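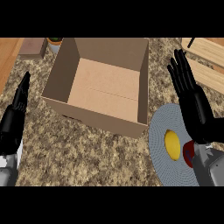 June 24, 2023

Sim, plate-to-box task, counter layout. Continuing from the hand retargeting fix. Goal for the session was to find out whether the wrist offset or the finger closing is what costs us grasps on the yellow fruit.

Setup: Drunonix build with the new contact settings, granite counter, open box, plate in its usual spot near the right arm. Policy is the one trained on the Hedura demos only, no fine-tuning. Camera is the head view with the padding left on, same as in training. I cropped the padding once last winter (December notes) and the policy drifted left on every run, so leave it alone.

Procedure: 52 rollouts, fixed start pose, both hands up. Background items reshuffled by seed. Plate position jittered by up to 7 mm. Only the right hand is meant to act. Left arm is commanded to hold.

Results:
Placed in box - 23
Grasped, then dropped before the box - 14
No grasp - the rest

Went through the no-grasp runs by hand. Most look alike. The palm comes down a little too far toward the box, the thumb lands on top of the fruit instead of beside it, and the fruit rolls toward the plate rim. Fingers then close on nothing. The closing itself looks fine, and timing against the demos is close. So I think it's the wrist offset.

The drops are a different problem. Grip is good at lift and then loosens during the sideways move to the box. The commanded finger angles do not change there, so I suspect the contact solver. Tried halving the timestep on one of the bad seeds and the fruit stayed in the hand the whole way. One seed isn't much to go on. Rerun the full set of drops at the smaller step before touching the policy.

Red target on the same plate: skipped. The arm housing hides part of it at the start pose and the detector box jumps between steps. Raudsepp's tracker might hold it better, but the license file on this machine has expired. Needs renewing.

Left arm note: hold is not quite a hold. Wrist creeps over a long rollout, worst on the runs that time out. Probably gravity compensation. Does not affect the numbers above as far as I can tell - the hand never gets near the box.

Storage: logs and video are on Ziston under the plate-to-box folder, seeds in the text file next to them. Delete the earlier batch, it was run with the old friction values.

Next:
- wrist offset sweep, palm direction only
- drops again at half timestep
- check gravity term on left arm
- start pose with right arm farther out, so the red one is clear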